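Workshop Tips: Keeping a Tabletop Arm Happy

Posted 2025-06-12 by Precious Matlala

I've had a robot arm on the bench long enough now that friends ask me how I look after it, and I tend to answer with far more than they wanted. So I've written it down, and you can skim the parts you don't need!

Start with the mounting. An arm that wobbles at the base will wobble twice as badly at the gripper, and you can spend a whole evening blaming the software (I did, in February, with a pot of coffee going cold beside me). Switch off, put a hand on the pedestal and give it a gentle push. If it rocks, snug the bolts a little at a time, working across from corner to corner, the way you'd put a wheel back on a car.

Joint caps next. On mine they pop off with a plastic trim tool — please don't use a screwdriver, you'll chew up the rim. Wipe the inside with a dry lint-free cloth. A bit of gray dust is ordinary wear. Grease on the cap is a seal starting to go, and you'll want to order the part before you need it. I get mine from Cárdenas, who put 2 in the bag and have never once sent me the wrong size.

Cables like slack. Move the arm slowly by hand through its whole reach, with the power off and the brake released as your manual says (have someone hold the upper links if yours is heavy), and watch for any place the cable pulls tight or rubs. A strip of soft hook-and-loop does a nicer job than zip ties, and you can move it when you change your mind.

For the gripper, a cotton swab and a little rubbing alcohol on the finger pads is plenty. Let them dry before you close them.

Then pick a parking pose and stick with it. I like the elbow up high and the gripper pointing down at the table with clear space under the tip, so a slow sag shows up early. I try the pose in the simulator first, with the neighboring arms in place, and save it under a name I'll recognize later.

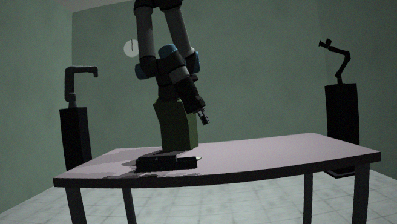 Parking pose in the simulator: elbow high, gripper down and clear of the tabletop.

Once it's saved, run the arm to that pose at 20 percent speed and keep your thumb near the stop button. If it lands a little off from last time, check the base bolts again before you recalibrate anything.

And keep a notebook! Mine is a plain one with a pencil on a string. The last entry reads "2,312 hours, left cap wiped, cable moved over, new pads on order."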